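How to Move Your Contacts to a New Phone

Before you start, charge both phones and connect them to the same Wi-Fi network. My old phone had 910 contacts, and the whole transfer took 13 minutes.

On the old phone, open Contacts, then Settings, and choose Export. Save the file with a name you will recognize later. I used "contacts-august".

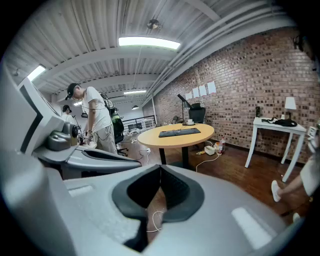
Next, send this file to yourself by email and open it on the new phone. The phone will ask where to save the contacts – choose your account, not the SIM card. Wait until the progress bar is gone.

Now search for five names you know well. If some of them appear two times, open Settings again and tap Merge duplicates. Keep the old phone for 24 hours before you erase it.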